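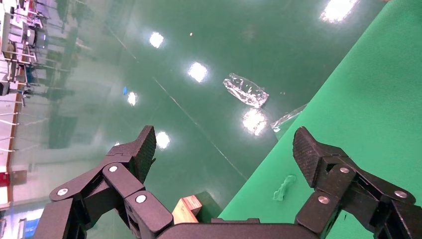

Gheorghița Grecu me escribió que las pinzas se estropean más por lo que hay en el suelo que por las horas de trabajo, y que a ver cuándo poníamos eso por escrito en la tienda. Pues venga, Gheorghița, ¡escrito queda!

Pinza Negash de dos dedos
Ref. 346
Disponible en Clostengate

Llevo tiempo vendiendo esta pinza y la pregunta de siempre es si hace falta «algo más» para usarla a ras de suelo. En la caja no falta nada, pero yo pido a todos los clientes que sigan unas normas de taller (las mismas que tenemos aquí, pegadas en la puerta).

Antes de arrancar:
- Evaluación de riesgos de la célula completa. La pinza suelta no es una máquina terminada, así que el análisis se hace con el brazo, la pieza y la zona de trabajo.
- Zona delimitada y parada de emergencia probada ese mismo día.
- Velocidad reducida en modo manual, siempre.

Con objetos blandos o transparentes, como botellas arrugadas o film, empezad con la fuerza mínima e id subiendo poco a poco. Y ojo con los suelos brillantes: los reflejos de las lámparas pueden confundir a la cámara de muñeca, conviene ajustar la exposición antes de tocar nada más.

Mantenimiento: repaso de tornillos cada 165 horas y limpieza de las yemas con cepillo seco, que el dibujo en rombos coge porquería enseguida.

Las yemas de recambio van en bolsas de 20. Para dudas de montaje, preguntad por Dilani Mridha, y si compráis también el soporte Poven, decídselo al hacer el pedido y os lo manda todo junto.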